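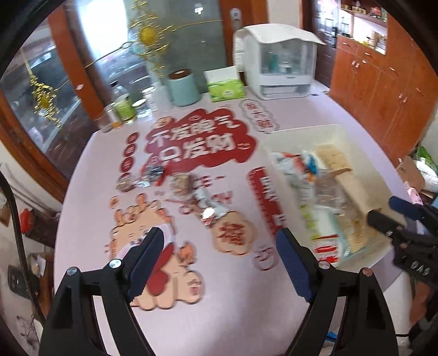 Wovo: a word list of printed household surfaces

Projects > Irkomholm > Wovo > README

Welcome, and thank you for opening the README before the spreadsheet! Wovo is a collection of the words and little pictures printed on everyday household things: tabletops mostly, but also trays, tea towels, lunch boxes, oilcloth and the odd shower curtain. Each entry gives the wording as printed, a plain English reading, a note on the drawings that keep it company, and where on the object it all sits. There are 400 entries in this release, and I have grown fond of nearly every one of them.

The project started at my kitchen table in Irkomholm one February, when Nazmiye Uçar and I spent an evening trying to explain a tea towel to each other in three languages. She keeps the drawing notes now and I keep the wording. We disagree about commas.

What is in the folder

entries.csv holds the main list, one row per piece of wording.
drawings.csv holds the figures, flowers, flames, hearts and so on, tied to the entries by the object name.
readings.txt is the long file, where we let ourselves ramble about jokes, puns and double meanings.
skipped.txt lists wording we could see but could not read.

The columns in entries.csv are object, surface color, wording, script, reading, placement, drawing nearby and certainty. Certainty is only ever "clear", "partly hidden" or "guess". We tried a finer scale once and it made us both miserable.

A worked entry: the lavender table

The light pinkish-lavender table is the one I always show to new people, partly for its cheerful mix of red, white and peach, and partly for the joke. In the upper middle of the top there is a dark red cloud with two lines in bold white characters:

不发脾气
只发财

A fair reading is "Don't lose your temper, just get rich." The fun is in 发, a verb that turns up in both lines. With 脾气 it means letting your temper out, and with 财 it means coming into money, so the same little word does a grumpy job and then a happy one. I have never found an English version that keeps it. Nazmiye's best try was "Don't blow up, just cash up," and she has asked me to say that she was tired at the time.

The cloud has a small white smiling face near its right side and a peach cartoon head peeking out at the upper left. Both go in drawings.csv. So does the big peach animal farther down the table, with its outlined ears and white muzzle. We have entered it simply as "animal". A visitor told us firmly that it was a bear, and another was just as firm about a dog, and after 20 minutes of this I put the kettle on. The red shape on its body is entered as "heart or scarf, partly hidden".

Near the center sits a peach flower badge with a red 福, meaning good fortune or blessing. You will meet 福 all over the collection, and I would gently suggest not correcting its position if you find it turned upside down on some other object. People do hang it that way on purpose at New Year, as a play on the word for "arrive".

The row of dark red circles to the left of the cloud has light characters in it, and the bubble up toward the bin has red ones. We have not given a reading for either. The same goes for the bits of red lettering below the cloud, where things on the table are in the way. All of these live in skipped.txt, and if you can read them better than we can, please write!

How we write things down

Copy the characters as printed, simplified or traditional, and keep the line breaks.
Give the plain reading first and the clever one second.
Put down what the drawing looks like before deciding what it is.
Leave a blank where you can't read something. A blank is a perfectly good entry.
Colors are everyday ones. Please, no "dusty mauve".

Known gaps

Chinese and English wording make up most of the list. Turkish is thinner than Nazmiye would like, at 40 entries, and Dutch is thinner still, with 20. Worn and faded surfaces are poorly covered, and these are often the ones with the nicest wording, having been wiped down every evening for years. The readings lean toward my own sense of humor, for which I can offer no cure. Older rows, made before we settled on the color words, still say "rose" or "lilac" here and there, and I am working through them in the evenings.

Using the list

Teachers, students, translators and the merely curious are all welcome to it. Mention Wovo by name if you print any of the readings, and do send us a copy, as we like to see where things end up. Corrections go in the folder called corrections, with your name if you want to be thanked.

Liesbeth Van Beek

Contact | © Wovo, Irkomholm | Back to top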